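Minutes of the Good Practice Group, Clelorley, 9/26/21
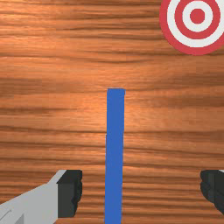
Simulated tabletop with the gripper open on either side of the blue bar; target at upper right.

Present: Muireann Buckley (chair), Veronika Major (minutes), and friends from Urkis and Covier, who were all very welcome.

1. Naming runs. Muireann thanked everyone for their patience with the old naming rules, which had grown a bit wild over the summer. Agreed that each simulated run carries the task name, the software version and the starting seed, in that order.

2. What counts as a success. A long and friendly discussion! Veronika would like the object fully at rest before a run is scored; Covier felt this was strict but came around. The wait is set at 2 seconds.

3. Failed runs. To be kept with the rest and never quietly deleted. Any batch of 1000 gets 20 runs checked by eye, by someone who didn't write the task.

4. Kiss project. Urkis kindly offered to try the draft rules there first and report back in February.

Action: Veronika to circulate section 6 of the draft, with Muireann's comments included.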